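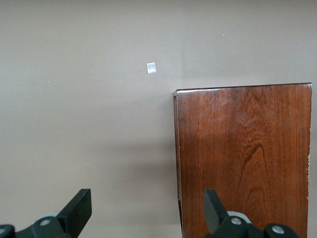
Taupe wall and reddish-brown panel, Istalo reading room.

1/4 The Istalo reading room will close to visitors in June while its walls are repainted. The present taupe-gray will be kept. Small marks and white specks will be filled and sanded before the first coat.

2/4 Furniture with a glossy finish will remain in the room under dust sheets. Staff are asked not to place tape on any varnished surface or lean ladders against it.

3/4 Frauke Lindemann is supervising the work. The 1,254 volumes normally shelved here have been moved to the Villaseñor annex and may be requested at the front desk until 4 p.m. Requests are limited to two volumes per reader.

4/4 Readers with items on hold should contact Consuelo Ponce at the front desk. Existing holds will be extended until the room reopens. The opening date will be posted on this account.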